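Domingo, 23:40

Segunda y última jornada de la Clillia. Anoto antes de dormir, porque el año pasado lo dejé para el martes y perdí la mitad de los datos.

Salida del hotel a las 8:15. Apertura de puertas a las 9:30, con trece minutos de cola en el acceso norte. El sistema de pulseras funciona mejor que las acreditaciones de papel, aunque el lector de la segunda puerta rechazaba las de color gris y había que pasar a la primera. La organización dio en la clausura una cifra de 1082 asistentes entre los dos días. El salón principal tiene aforo para 200 sentados y se llenó en dos ocasiones: el coloquio sobre Drotholm y la subasta benéfica.

Coloquio de Drotholm, 10:00. Moderaba Gertraud Baumgartner. Tema: el orden de visionado de la serie, emisión o producción. Los argumentos son conocidos. El orden de producción corrige dos errores de continuidad en la segunda temporada (el uniforme de Rainer y la fecha del diario de a bordo) e introduce otro en la cuarta, donde la base aparece evacuada un episodio antes del ataque. Sigo prefiriendo el de emisión. Microfonía deficiente a partir de la fila ocho; el retorno no se corrigió hasta pasada media hora.
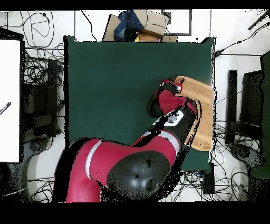 Alois Hämmerli sostuvo que el error de la cuarta temporada no existe si se acepta que la evacuación fue parcial, y que el diálogo del puente lo permite. Citó la línea de memoria y creo que la citó mal. Tengo que comprobarlo en el guion publicado, página 251 si no me equivoco de edición.

Comida a las 13:10 en la cafetería del recinto. Bocadillo y agua, precio de aeropuerto. Compartí mesa con Rahel Imhof, que lleva una lista de variantes de doblaje y me ha prometido la hoja de cálculo. Discutimos si el doblaje de la primera temporada se rehízo entero o solo en los tres episodios con banda sonora perdida. Ella cree lo segundo.

Sala de comerciantes por la tarde. Menos puestos que en la edición anterior y más material nuevo que de segunda mano. Compré el número cuatro del fanzine Dotetard, grapas oxidadas, interior completo. Me faltan el dos y el siete. Dejé pasar una maqueta de la lanzadera sin calcomanías.
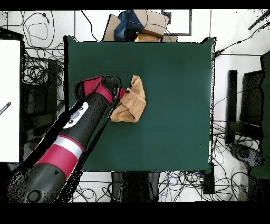 A las 16:00, subasta. El lote más disputado fue una escaleta de rodaje anotada a mano, que se llevó Asmaa Hamdy tras una puja larga con alguien del fondo. Yo entré en un solo lote, el de las postales, y me retiré en la tercera subida. El ritmo fue lento hasta la mitad; después cambiaron de subastador y se recuperó el retraso.

Firmas con Ottilie Wyss, 17:30. Una firma por persona, sin dedicatoria. Llevé la novelización del piloto. La cola se gestionó por números y no por orden de llegada, con lo que pude sentarme.

Clausura a las 19:00. Próxima edición en febrero, mismo recinto. Sin invitados anunciados.

Pendiente: página del guion, escribir a Rahel, funda para el fanzine.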